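Julilden bench, pick-and-place collection
Pre-session safety and inspection checklist, with comments
Completed by: Ekrem Kaplan
Checked by: Ettore Sanna
Date: 2022-04-07
Task: cylinder on bare table, Palta set

Wrist camera views, fingers open, cylinder near the edge of view in both.
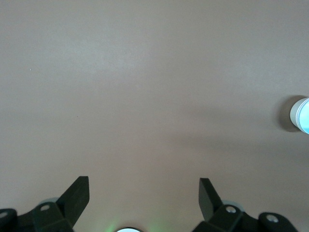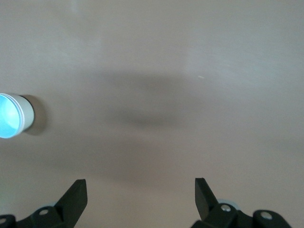 Do we keep an example if the operator misses the first grasp and gets it on the second?
Keep it, and mark it "retry" in the log. The Palta set needs some recoveries. Throw it out only if the arm was stopped by hand or the object left the table.

1. Area and people

1.1 Emergency stop pressed and released before power-up. OK.
1.2 Second stop button within reach of the operator's chair. OK. Comment: cable is tight when the chair is pushed back. Longer one asked for in January, not here yet.
1.3 Floor tape visible on all sides. Worn on the window side. Replace before the next long session.
1.4 Nobody inside the tape while the arm is live. OK. EK reminded the new starters that resetting the object by hand means pausing the arm first, every time.

2. Arm and gripper

2.1 Finger screws checked with the hex key. OK, none turned.
2.2 Fingers open and close fully without rubbing. OK.
2.3 Fingertips wiped. Done.
2.4 Wrist cable clear of the joint through the full sweep. Comment: clip had slipped down. Moved back up and swept again, fine. ES to look at it at the end of the day.
2.5 Speed limit set to the collection profile. OK. It was still on the test profile from the Cernero work, so please read the setting off the screen and don't go by memory.

3. Cameras and light

3.1 Wrist camera lens cleaned. Done.
3.2 Both fingertips in view when open. OK.
3.3 Blinds down, ceiling lights on. OK. Comment: shadows on the table are acceptable for this set. Do not move lamps halfway through a batch.
3.4 Table wiped. Comment: small specks still show up in the wrist view. Not a fault, carry on, but wipe again at the break.

4. Recording

4.1 Free disk space enough for the session. OK.
4.2 Clocks on the recorder and arm controller agree. OK after restart.
4.3 Test recording played back from start to finish. OK.
4.4 Running total at start of day: 1893 examples. Target for the set is 2000.
4.5 Batch size 49, then stop and look through the batch before starting another. Comment from ES: two batches last month were not looked through until the evening and one had no gripper signal. Stop means stop.

5. During the session

5.1 Change the start position of the cylinder each time, including places near the limit of the wrist view.
5.2 Operators swap every 30 minutes. Write the initials in the log at each swap.
5.3 If the arm touches the table, press stop, note the example number and repeat section 2.

Result: passed for use, with 1.2 and 1.3 open.
Copy to Gallardo folder. EK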